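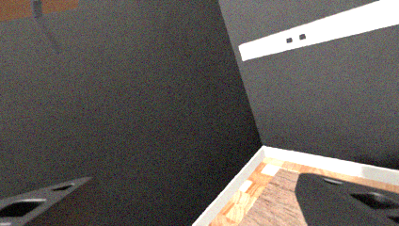
Farnen's view is that we should stop calling it tidying until the arm has put away one thing it wasn't told about in advance, and that a run in the simulator doesn't count toward chores at all. Fair on the first point. I disagree on the second, so writing it down while it's fresh.

November 28, 2020

Zavach sim, apartment set, pick-and-place off the floor. 318 episodes overnight, 73 finished with the object in the bin. Most of the failures come before any grasp. The wrist camera ends up pointed at a corner, gets wall and baseboard and a bit of floor, and the policy has nothing to go on. It then hunts in small moves until the timeout. A person would back up and look at the room. Ours has no step for that.

Changed today:
Timeout up from 4 minutes to 6. Doubt it helps.
Added a retreat move when the view is mostly plain wall. Threshold is a guess.
Left gripper speed alone.

Ersoy asked again if the shop floor version (sweeping offcuts, returning clamps) could go ahead of the household one. I would say yes. The clamps hang in fixed spots and the floor is one surface. In the apartment set the flooring changes from parquet to a darker grain and I suspect the segmentation reads the join as an object edge — not checked yet.

Can it do chores? No. It can do one part of one chore when it starts facing the right way. Same answer as July, with better logs.

To do: rerun the failed seeds with retreat on, send Medari the numbers, check the parquet join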